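Keeping an old desktop going, or time to let it go?
Home Computing > Repairs and Upgrades

fenlandkettle
Evening all. Side panel off again tonight, which in our house is the signal for everyone else to find something to do upstairs.
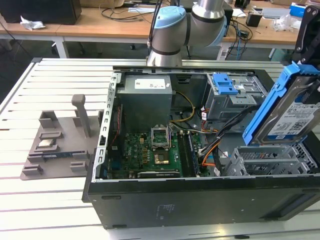 marrowfat_pete
I'd stop spending on anything that age, I really would. I went down the same road with a tower of mine and by the time I'd bought a drive, more memory and a quieter fan I could have had a decent refurbished machine with a guarantee. What do you want it to do, though? That's what I always ask people first, and half the time they haven't thought about it.

fenlandkettle
Fair question, and I should have put it in the first post, sorry! It's for the family photos and the parish newsletter, a bit of email, and the odd film on a wet Wednesday. No games. I've set myself a limit of 100 pounds and I'd like to stick to it this time (the greenhouse was supposed to have a limit too, and we won't go into that). There are 3,160 photos on the old drive, all in one folder, and I'm more worried about those than about the computer if I'm truthful.

oddsocks_lyn
Oh, do get those photos copied before you touch anything else, please! Two copies, and one of them kept somewhere other than your house. My sister has mine in her airing cupboard and I have hers in my sideboard, and it's worked beautifully for years. After that you can tinker to your heart's content and it won't matter nearly so much if it all goes wrong.

On the main question I'm with you and against Pete. Newsletters and email ask very little of a computer. A solid state drive made more difference to mine than anything else I've ever bought for it, and I'm still using it every day.

marrowfat_pete
Lyn, I don't disagree about the drive, but it's a question of where you stop. I kept a tally in the end and mine came to more than 200 pounds, all in little bits that seemed perfectly reasonable on the day. And old towers do like their electricity.

gasketcase
Coming in on the side of keeping it. The people at the repair morning in Darivdale get desktops through the door every month and most of them need a good clean, fresh thermal paste and a new drive. If you do have the processor out, look at the socket with a bright torch before you put it back, and don't go poking about in there with a cloth. Paste on a cold processor wants to be a small blob in the middle. People will argue over the shape until bedtime.

oddsocks_lyn
Pea-sized, in the middle. I shan't be taking questions.

marrowfat_pete
A thin line for me, but I'll let that one go for the sake of peace.

fenlandkettle
Thank you all, this is just what I was after. Photos are copying now on the laptop and it says it's on number 954, so I'm going to leave it and make some toast. Has anyone bought a drive from Keva or from the Chang shop on Lisholm Road? Keva is cheaper but you have to pay the postage if it goes back.

gasketcase
Chang for me. They'll swap it over the counter if it's a dud, and the parking's free after six.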